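Questions about renting the Pivine community kitchen. For anything else, write to Lempi Rissanen at the front office.

## How many people can use the kitchen?

Up to 20 for cooking. The dining room next door seats 80 and is booked separately.

## What does it cost?

The rate is $30 an hour, with a two-hour minimum. Setup and cleanup count as rental time.

## Do I have to clean up?

Yes. Wash what you used, wipe the counters and take your trash out to the bins by the side door. Sponges and dish soap are provided – bring your own towels.

Use the yellow side of the sponge on the counters. The green scouring side is for pots and oven racks only.
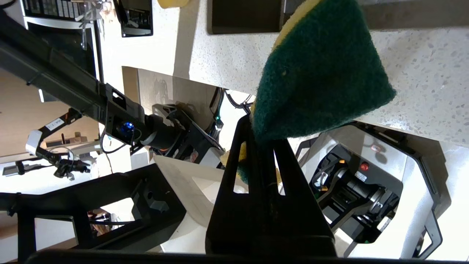

## Can I leave food in the fridge overnight?

Only if you have the kitchen again the next morning. Label it with your name and booking number.

## Is there parking?

The lot behind the building is free after 5 p.m. Before that, use the street.

## How do I cancel?

Email us by noon the day before. Later than that, we keep the deposit.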